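컴퓨터 속 부엌에서 로봇 팔 연습시키기

이 글은 로봇이 어떻게 움직임을 배우는지 궁금한 어린이를 위한 설명입니다. 예로 드는 것은 공동 작업실 새드게이트(Sadgate)에서 만들고 있는 집안일 로봇 살라메(Salameh)입니다. 제작은 5월에 시작했고, 만드는 사람은 위차이 옹아트와 페린 카레입니다.

1. 왜 컴퓨터에서 먼저 움직여 보나요?

로봇 팔은 모터로 움직입니다. 모터는 시킨 만큼만 돕니다. 각도를 잘못 적으면 팔은 잘못된 곳으로 가고, 앞에 벽이 있어도 멈추지 않을 수 있습니다. 부품이 부러지면 다시 사야 하고, 사람이 옆에 있으면 다칠 수도 있습니다.

그래서 두 사람은 컴퓨터 안에 부엌을 하나 만들었습니다. 이렇게 진짜와 비슷하게 꾸민 계산 속의 세계를 시뮬레이션이라고 합니다. 시뮬레이션 안에서는 팔이 조리대에 부딪혀도 부서지는 것이 없습니다. 처음으로 되돌리기를 누르면 모든 물건이 제자리로 돌아갑니다.

2. 시뮬레이션에는 무엇을 넣어야 하나요?

모양만 그려 넣으면 부족합니다. 물건마다 다음 값을 적어 줍니다.

무게: 들어 올릴 때 필요한 힘을 정합니다.
마찰: 표면이 얼마나 미끄러운지를 정합니다. 마찰이 작으면 집은 물건이 빠져나갑니다.
충돌 모양: 다른 물건과 닿는 바깥 면입니다. 이 값이 없으면 손가락이 그릇을 유령처럼 통과합니다.

값을 다 적으면 컴퓨터가 1초를 60칸으로 나누고, 한 칸마다 모든 물건의 위치를 새로 계산합니다. 칸을 더 잘게 나누면 계산은 정확해지지만 오래 걸립니다.

3. 로봇 쪽에서 본 부엌

로봇에게는 눈 대신 카메라가 있습니다. 시뮬레이션 속 카메라도 위치와 방향을 정해 주어야 합니다. 카메라가 기울어 있으면 바닥과 벽도 비스듬하게 보입니다. 로봇 프로그램은 카메라가 얼마나 기울었는지를 숫자로 알고 있어야 물건의 위치를 바르게 계산할 수 있습니다.

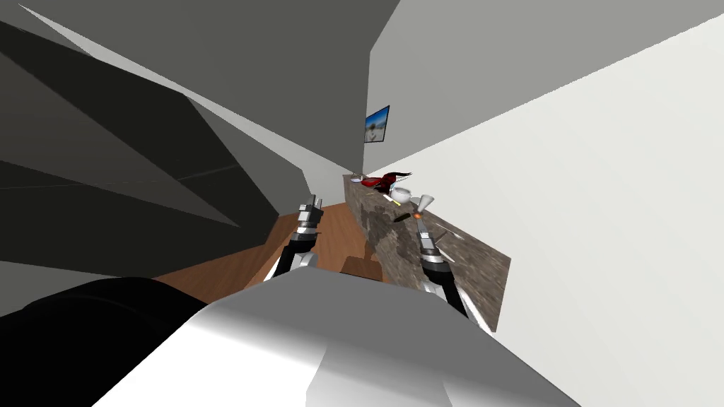
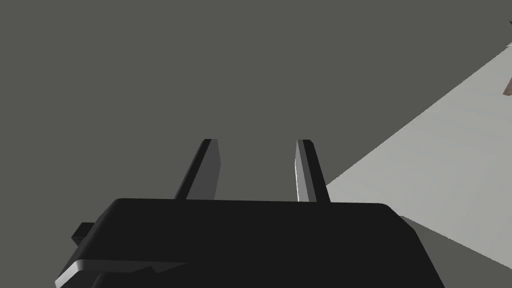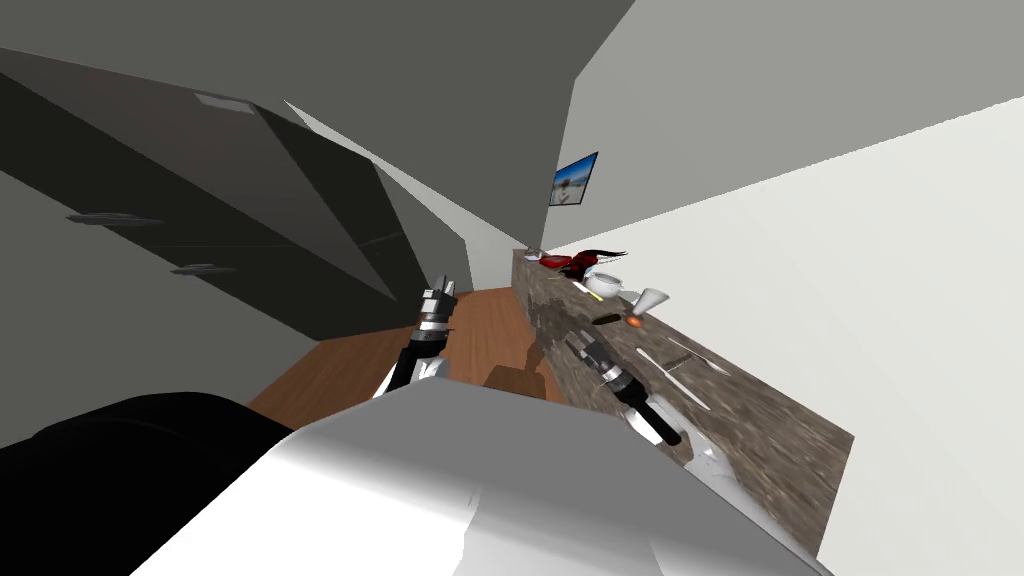 그림 3장 모두: 시뮬레이션 화면. 제공: 새드게이트 공동 작업실 / 정리: 람두안 클린홈

첫째 그림과 셋째 그림에서는 팔 두 개가 앞으로 뻗어 있고, 오른쪽에 돌무늬 조리대가 있습니다. 둘째 그림은 집게를 가까이에서 본 것입니다. 손가락 두 개 사이가 비어 있습니다.

4. 집게는 어떻게 물건을 잡나요?

로봇 손을 그리퍼라고 부릅니다. 사람 손은 손가락이 다섯 개이고 마디마다 굽습니다. 살라메의 그리퍼는 손가락이 두 개이고, 두 손가락이 나란한 방향을 지키면서 가까워지거나 멀어집니다. 이런 방식을 평행 그리퍼라고 합니다.

잡는 순서는 다음과 같습니다.

(1) 카메라로 물건의 위치를 찾습니다.
(2) 손가락을 물건보다 넓게 벌립니다.
(3) 물건이 두 손가락 사이에 오도록 팔을 옮깁니다.
(4) 손가락을 오므립니다.
(5) 손가락이 더 움직이지 않으면 물건이 끼었다고 판단합니다.
(6) 팔을 들어 올립니다.

(5)번이 어렵습니다. 너무 세게 누르면 말랑한 물건이 찌그러지고, 너무 약하게 누르면 (6)번에서 떨어집니다. 천처럼 모양이 변하는 물건은 계산하기도 까다롭습니다. 접힌 모양에 따라 잡을 곳이 달라지기 때문입니다. 그릇은 모양이 변하지 않으므로 가장자리를 집으면 됩니다.

5. 팔이 둘이면 무엇이 다른가요?

한 팔이 그릇을 붙들고 다른 팔이 그 안에 물건을 담을 수 있습니다. 대신 두 팔이 서로 부딪히지 않도록 해야 합니다. 프로그램은 팔을 움직이기 전에 지나갈 길을 먼저 계산하고, 길이 겹치면 한쪽 팔을 기다리게 합니다.

6. 연습이 끝나면 바로 진짜 로봇을 쓸 수 있나요?

바로 쓸 수는 없습니다. 시뮬레이션의 마찰과 진짜 마찰은 조금 다릅니다. 빛도 다르고, 진짜 모터에는 약간의 헐거움이 있습니다. 이런 차이를 현실 격차라고 합니다. 격차를 줄이려고 연습할 때마다 물건의 무게와 색, 놓는 자리를 조금씩 바꿉니다. 한 가지 부엌만 외운 로봇은 컵이 옆으로 옮겨지기만 해도 실패할 수 있습니다.

위차이의 작업 기록에는 첫 연습 묶음에서 성공한 횟수가 71번으로 적혀 있습니다. 실패한 연습의 기록도 지우지 않고 보관합니다. 어느 단계에서 실패했는지 알아야 고칠 값을 찾을 수 있습니다.

7. 집에서 해 볼 수 있는 실험

준비물: 나무젓가락 2개, 고무줄, 종이컵, 양말 한 짝

젓가락 끝을 고무줄로 묶어 집게를 만듭니다. 종이컵을 집어 옆으로 옮깁니다. 다음에는 양말을 옮깁니다. 이번에는 한쪽 눈을 감고 같은 일을 해 봅니다. 물건까지의 거리를 맞히기가 더 어려운지 적어 두세요. 젓가락 끝에 고무줄을 한 번 더 감고 다시 해 보면 마찰이 커졌을 때의 차이도 알 수 있습니다.

낱말 풀이

시뮬레이션: 컴퓨터 계산으로 진짜 상황을 흉내 내는 일
그리퍼: 물건을 잡는 로봇의 손
관절: 팔이 굽거나 도는 부분
마찰: 닿은 두 면이 서로 미끄러지지 않게 버티는 힘

글: 니폰 룽르앙
2022년 6월 19일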